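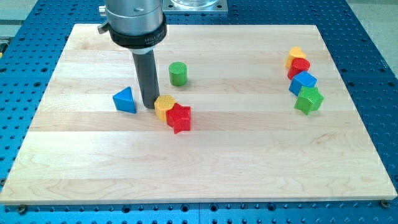
Zotard replied:
I would leave the oil in the bottle, Lawal. On pale maple it goes yellow after two summers and then you must sand everything again. Soap finish is better.

Lawal Oyewole wrote:
Thank you, but I have used soap on my kitchen shelf and every cup left a ring. For a board made of glued strips I want something that protects also the joints.

Nnaji replied:
I don't agree with Zotard. My worktop has had oil for 10 years and the yellow is very little. Thin coats, wipe well, wait one night between them.

Zotard replied:
Very little for you. I compared mine with a piece kept in a drawer and it was like butter next to milk.

Motden replied:
Which grit did you stop at, Lawal? Over 240 the oil does not go in so well.

Lawal Oyewole wrote:
At 180. I will try both on an offcut in June and write again.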